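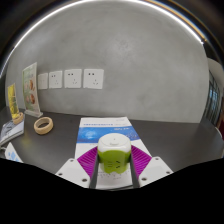

Will a travel adapter change the voltage for my hair dryer?

The adapter only changes the shape of the plug, so the voltage from the wall stays the same. Look at the small print on the dryer, and if it does not say 100-240V, leave it at home.

Home | Ask | Topics | Travel & Packing | Log in

Search this site... Go

Posted 3/21/18 - 2153 views - 4 shares

I bought a round travel adapter in the Trangate shop before my holiday. My phone charger and my laptop charger work with it very well. Now I want to take also my hair dryer, which I use every morning at home, where we have 120 volts. In the country where I go the wall gives 230 volts. The paper in the box speaks of many countries, but I do not find one word about hair dryers. My sister took the same kind of adapter last November and she had no problem, but she only had a phone with her. Must I buy something more, or is the adapter enough?

3 comments

Trunosov

Please do not plug it in before you read the label on the dryer. It is usually on the handle or near the cord. If you see there "120V" only, the adapter will not help you. It makes the plug fit in the wall, and then the dryer receives almost double the voltage it was made for. It can burn out in a few seconds, and it can also hurt you.

Your chargers work because most of them accept from 100 to 240 volts. This is written on them in very small letters, I needed my reading glasses.

There is a second thing to check, the watts. A hair dryer takes much more power than a phone. On the adapter, or on its paper, you should find a maximum in amps or watts. A dryer of 1000 watts on 230 volts needs a little more than four amps, and many dryers take more than this. If your dryer is dual voltage, it often has a small switch that you turn with a coin. Turn it before you plug in, and turn it back when you are home again - I forgot this once and for two days I thought my dryer was broken.

Was this helpful? 10

Magbanua

Just use the one in the hotel. Most have one in the bathroom, or you ask at the desk.

Was this helpful? 2

Avow

I agree with the first reply. I want to add that there exist also voltage converters, but the ones strong enough for a dryer are heavy and not cheap. A small one for 200 watts is not for this, even if it fits the plug. For me it was easier to buy a small dual voltage dryer, and now it stays always in the suitcase together with the adapter.

Was this helpful? 5

Share | Follow this topic | Report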